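## News from the planning group

Many of you have asked what happened with the table-laying task since the last newsletter, so I will try to give a short account of it.

As you may remember, our planner is called Uda. It takes a list of goals, for example "put the knife on the right of the plate", and it makes a sequence of grasps and movements for the arm. Until spring we tested it only with blocks. Blocks are kind to a planner. They have flat sides, they stand well, and it does not matter much from which direction the fingers come. With cutlery we had to begin again with many things which we believed were finished.

The main difficulty is the height. A knife or a fork lies very low, so the fingertips must go down almost to the surface of the table, and the collision checker did not like this at all. In the old version it kept a safety distance of three millimetres around every object, and the table was also an object. The result was that Uda refused nearly every grasp on cutlery and reported "no plan found". For two weeks we were looking for the fault in the search, but the search was working correctly. It was only obeying the distance.

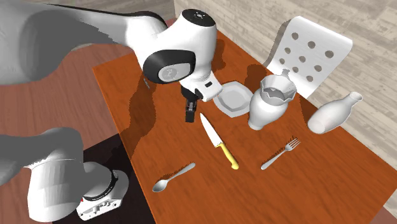

Bindu Kartha has now changed the checker so that the safety distance can be different for each pair of bodies. Between the fingers and the table it can be zero during the last part of the approach, and between the forearm and everything else it stays as before. The setting is in the scene file, under `pair_margins`. If you have your own scenes, please add this section, otherwise the old value is used for all pairs.

After this change we ran the whole set of simulated tables again, 1664 in total. Uda found a complete plan for 1297 of them. With the old checker it was 641. I must say clearly that this number is for plans and not for successful grasps, which we have not yet measured on the new set.

Of the tables which are still failing, most have tall things standing close to the cutlery. The arm could often pass if it would turn the wrist first, but the planner tries the wrist too late and the time is over. Fajardo, our sampling library, has an option to try the wrist angles earlier. We will test it in August.

There is also a smaller problem with the shapes. To make the checking fast, we use simple meshes with few faces, and on the round objects the corners stick out further than the true surface. For a vase this can cost a good grasp. We are thinking about using a finer mesh only near the fingers, but we have no decision yet.

The new version is on the Henside server, in the usual folder. Please send your failed scenes to Bindu together with the log, as without the log she cannot repeat the plan. On Thursday there is an open hour in the Vemgate room for everybody who wants help with moving their scene files.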